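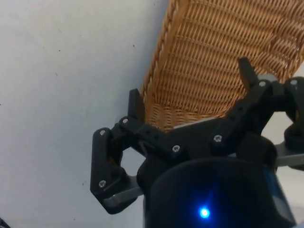
换季整理:从一只旧藤编篮子说起

五月的天气一暖和起来,家里的东西就好像自己会变多。冬天的围巾还没来得及收,薄外套已经挂出来了,门口的鞋又多了两双,茶几上堆着信、充电线和不知道哪一天剪下来的优惠券。每年到了这个时候,我都会收到不少读者来信,问的其实是同一件事:篮子到底该买几个,买来了又该放什么?

我自己对编织的篮子一直有点偏心。那种浅褐里带一点橙的颜色,靠着白墙一放,整个角落就暖和了。横向一道一道的纹路编得紧紧的,边上再收一圈粗一些的辫子边,看着就让人想伸手摸一摸。塑料收纳盒当然也好用,我家阳台上就有一摞,可要说摆在客厅里天天看着,我还是愿意看篮子。

上个月我去Lirkmont的周末集市,在Shahnaz Kodikara的摊位前站了快一个钟头(同去的朋友后来自己先去喝茶了,回来时我还没走)。Shahnaz修篮子修了很多年,谁家的提手断了、边松了,都拿去找她。我问她挑篮子先看什么,她说先看边。边收得结实,篮身就不容易走形,提起来心里也踏实;至于篮身上有几处编得疏一点,能透出光来,她觉得不要紧,放毛线、放毯子反而透气。她还叫我把篮子斜过来,看看底和侧面接在一起的地方,手指沿着摸一圈,扎手的就别拿去装毛衣了。我照她说的试了好几只,最后抱了一只中等大小的回家,花了200块,一路上高兴得很。

说到放什么,我的办法比较笨:先不急着买,把要收的东西在地上堆成一堆,看看它究竟有多大。去年我就吃过亏,在Zimbridge一口气订了3只大号的,结果有一只到现在还空着,猫倒是进去睡过几回。一只篮子最好只管一类东西,毯子归毯子,玩具归玩具,混在一起没两天又要从底下往上翻。厨房里放土豆和洋葱也可以,底下垫一张纸,脏了换掉就行。浴室我不太推荐,除非您家的窗户常开着。

清洁也顺便说几句。平时拿软毛刷顺着纹路刷,缝里的灰刷不出来,就用吸尘器的小扁嘴吸一吸。实在脏了,用拧得很干的布擦,再放到阴凉通风的地方晾透,千万别搬到大太阳底下暴晒。我妈妈那一只就是晒脆的,提手一拎就裂了,她心疼了好一阵子,现在还拿它装晾衣夹,舍不得丢。

另外,上一期我们请大家写信谈谈家里最难收拾的角落,一共收到541封,真是吓了我一跳!抱怨玄关的最多,其次是床底。有位读者写了满满四页纸讲她的缝纫角,我读得津津有味,下一期会选几封登出来。

Shahnaz这个月每逢星期五下午都在集市上,就在Marinescu面包房对面那一排。手边有松了边、断了提手的篮子,可以带过去请她看看,小修补50块起,大的要留下过几天再取。去得早的话,面包房的核桃包还是热的,记得也给自己带一个。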